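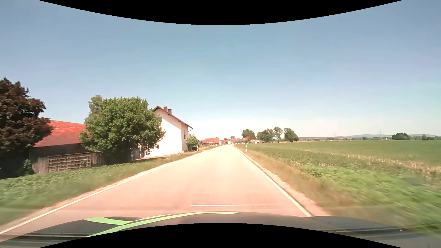
Ticket 2675 – Cat flap won't read Bakilana's chip
Opened 5 Aug 2021 by Naomi Masanja
Product: Skurer microchip flap

Hi all! We love this flap. Calard, our big tabby, has used it since June with no trouble at all. Bakilana is the new girl, and the flap just won't open for her. I ran learn mode 11 times and got the red light every time. Fresh batteries, same thing. She's such a good sport – she sits there and pats the door with one paw.

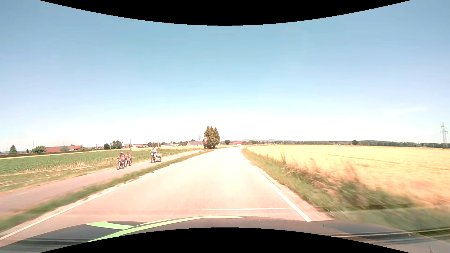 The vet scanned her and the chip reads fine, but it sits low, almost on her left shoulder. Calard's is right between the ears of his shoulder blades, if that makes sense! Firmware says 117.

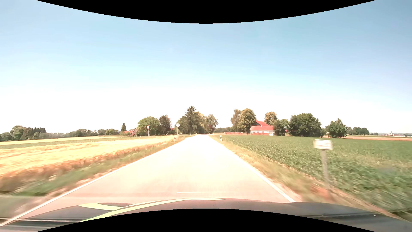
Faith Muriithi: Low chips do this a lot on 117. Hold the learn button for 30 seconds to turn on wide read, then tempt her through with a treat so her shoulder passes under the top edge.

Naomi: Green light on the second try!! She's been in and out all evening. Leaving this open one more night to see if Calard still gets in okay.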